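Robotics | Research news

Zeltska and Trilau publish method for teaching robots to handle fruit in ordinary homes

Zeltska, together with its research partner Trilau, has published the results of Furtună, a method for training robot arms from demonstrations made by people with hand-held grippers. The demonstrations are recorded in bedrooms and kitchens, and no robot is needed during recording. 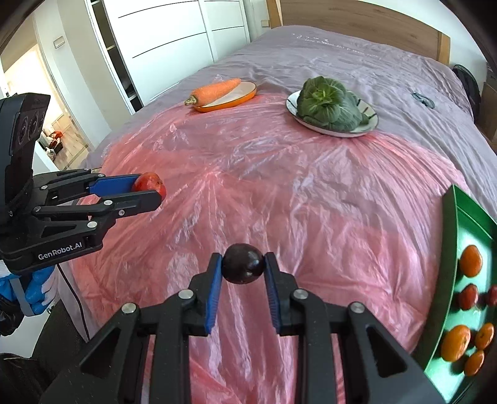
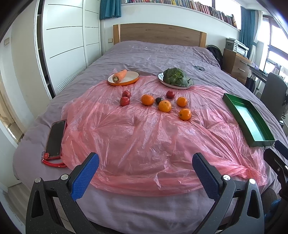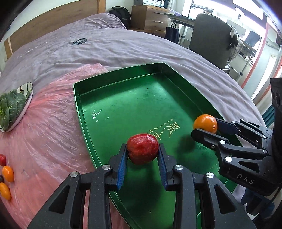 Furtună demonstrations with fruit, vegetables and a green tray on a bed. Photos: Zeltska

For the study, 2000 demonstrations were collected in 14 homes in March. The software then selects the 400 which contain the clearest grasps, and the control model is trained only on these. In 200 test trials on a robot arm, the model trained on the smaller set dropped fewer fruits than the model trained on all of the recordings.

The team gives special attention to soft surfaces. A bed or a sofa moves when something is pressed on it, and many earlier methods were tested only on hard tables. Small round fruits are still difficult for the model - most of the failed trials were with them.

The method will next be tested with Skuvell, a maker of kitchen equipment. The paper and part of the recordings can be requested from the Zeltska press office.

14 shares | 0 comments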